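Most shops that run small robot arms write their rules for the arm. There's a page on speed, a page on the stop button, a page on who may open the controller. What goes on the table between jobs gets one line, if that.

I think that's backward. At Prultport we logged 376 runs in May, and the stops that cost us the most time came from the work surface: a fold in the cloth, a scrap left over from the last job, a bag that had slid a little. None of it broke a written rule — we didn't have one.

So I'd put the table first. Before each run, one person checks it and signs. Loose bits get picked up or written down as part of the setup. Clear bags get their own entry, with the way the opening should face. It takes 2 minutes.
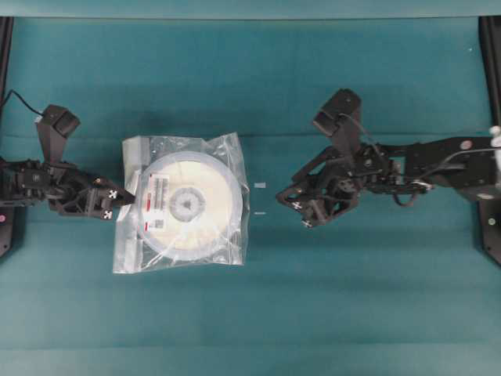 Raed Hamdan read a draft of this and objected. "You'll end up with arms that only work on a perfect table," he wrote. "At Salameh we leave the clutter in and log it. A rule that cleans everything up hides the problem."

He has a point about hiding things, and I'd accept his log. But a log only helps if everyone fills it in the same way, and that needs a rule too. Ternero's sheet has 5 boxes and fits on a card. I'd start with that one and change it after 200 runs.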